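Course Notes, Week 9: Writing a Task a Robot Can Fail Properly
Intro to Robot Manipulation (project section)
Instructor: Elif Naz Yaman
Lab sections: Leopoldo Arellano, Noemí Espinoza
Posted April 13, 2023

Read these before lab. I know how many of you read the Week 8 notes before lab, because the course page keeps a log, and the log is a sad little document.

1. Where we are

By now every team has the simulator running. Most teams have moved the arm on purpose. A few have moved it into the table, which the physics engine tolerates for a while and then expresses its feelings about by launching everything into the ceiling. If that has happened to you, see Section 6.

Up to this point you've been given tasks. "Move to this pose." "Close the gripper." From this week on you write your own, and the other half of your grade comes from writing down how we'd know if it worked. Students always assume the second part is paperwork. Then they spend three evenings on it.

2. What a task is

A task, for this course, has four parts:

Start state. Where everything is when the clock starts, including the things you don't plan to touch.
Instruction. One sentence, in plain English, that a tired person could follow.
Success test. A check the computer can run at the end with no help from you.
Time limit. In simulator steps, please. "Until it gets there" is not a number.

Here is an instruction from last October, turned in by a team whose members have since graduated and can't be embarrassed: "Put the mug where it goes." I asked where it goes. There was a long discussion among the team. They had three answers, and two of them involved a shelf that wasn't in the room.

Compare: "Put the black mug on the red plate, upright." You could hand that to somebody who has never heard of this course. It names the object, it names the destination, and it says which way up. It still leaves out whether the handle matters. Decide, and write it down.

3. Success tests

The first success test everyone writes is a distance check. Mug center to plate center, less than some threshold, done. It's a reasonable place to start. It also passes a mug lying on its side, a mug hovering over the plate in a gripper that never opened, and, in one memorable submission, a mug underneath the plate.

So your test needs at least these:

Position: the object is over the target, measured in the horizontal plane.
Contact: the object is touching the target, and is not touching the gripper.
Orientation: the object's up axis is close to the world's up axis. State how close.
Stillness: all of it has been true for 100 steps in a row.

The stillness rule exists on account of Fulgencio Alvarado's team, whose mug satisfied every other condition at the exact instant it was falling past. They argued it well. We changed the rule anyway.

Write the test before you write the motion. If you write the motion first, you'll end up with a test that describes whatever your arm happens to do, and it will have a perfect score, and I will be unmoved.

4. Clutter, and why you can't delete it

Every year somebody asks whether they may remove the extra objects from the table. No. The crates stay, the banana stays, the plates you aren't using stay. An arm that can only pick up a mug in the middle of a desert is of limited interest to anyone who owns a kitchen.

You don't have to interact with the clutter. You do have to leave it alone, and that's harder. Add a disturbance check: record the pose of each untouched object at the start, compare at the end, and report the largest change. We take off points for large ones. We don't take off points for the banana rocking slightly, because the banana's collision mesh is a bit optimistic about being round, and Leopoldo has given up on fixing it.

A word on the two mugs. There is a black one and a yellow one, and your instruction has to say which. Isauro Mendoza ran a whole batch last week with "the mug" and got whichever one came first in the object list. His success rate was excellent on half of the question.

5. Mugs in particular

Mugs look easy. They have a handle, which feels like an invitation. With a parallel gripper you have two sensible choices:

Grasp across the body from above. Simple to plan, but check that the fingers open wide enough before you commit. Print the width and look at it.

Grasp the rim, one finger inside and one outside. Works for a wider range of sizes. The mug may swing a little on the way up, so lift slowly for the first stretch.

The handle grasp is allowed, and each year one team insists. Bring snacks.

For placing, the usual mistake is driving the mug into the surface. Come down to a height just above contact, slow right down, stop when the contact sensor says so, open, and then go straight up before you go anywhere else. Teams who skip the straight-up part tend to take the mug with them.

Platforms count as surfaces too. If your task uses the raised black platform, remember that its top isn't at table height. I'd have thought this didn't need saying. I had 16 emails about it.

6. When the scene explodes

Reset. Don't save. If you saved, restore the scene file from the course folder, and don't save that one either.

If it keeps happening, look for two objects that overlap in the start state. A crate resting a hair inside a board is the classic. The solver will push them apart with all the force it can find. Noemí keeps a script called tivar that lists overlapping pairs; it's in the tools folder, it has one option, and the option is spelled wrong. Leave it, other scripts depend on it.

7. Camera views

You get more than one view of the scene, and you should use them. A gripper that looks perfectly lined up from the front can be well behind the object. Before you tell us the grasp is good, look at it from somewhere else. Then look at it again with your teammate's eyes, if your teammate has turned up.

Keep in mind that "left" and "right" depend on the view. In your instruction, avoid both. "The plate to the left of the bowl" is a fine sentence until the camera moves to the other side of the table. Use colors and names.

8. What to turn in

One text file per team with the four task parts from Section 2, plus your disturbance limits. One success test that runs. Results from 13 runs with different random seeds, including the failures. Especially the failures. For each, one line on what went wrong. "Robot bad" was funny the first time.

The record for longest failure log is held by team Oltetti, at 1,494 lines, most of which say the same thing. Please summarize.

Upload as usual. If the upload page tells you it has failed, it has probably worked; check the listing before you send it again. Office hours are unchanged, and my door is the one with the chair propping it open.

9. Scene views for the mug tasks 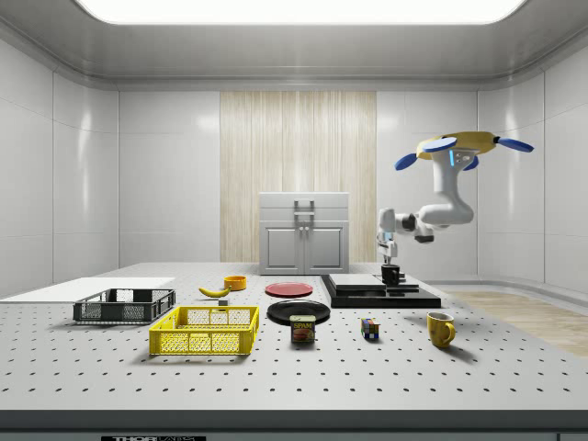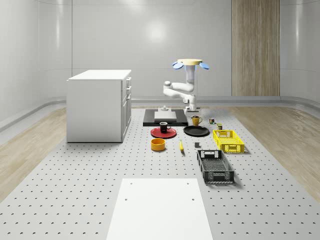
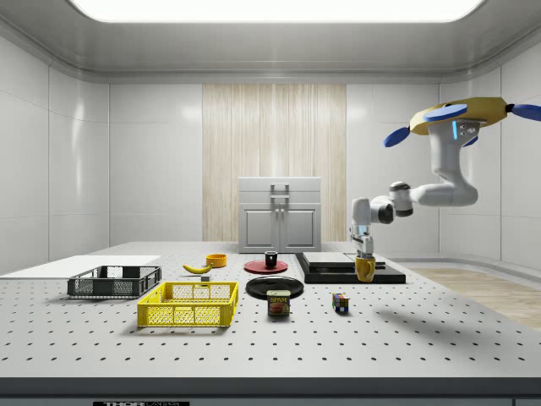 Fig. 9.1. The shared scene with both mugs in it. In the last view, the yellow mug is in the gripper and the black one is on the red plate.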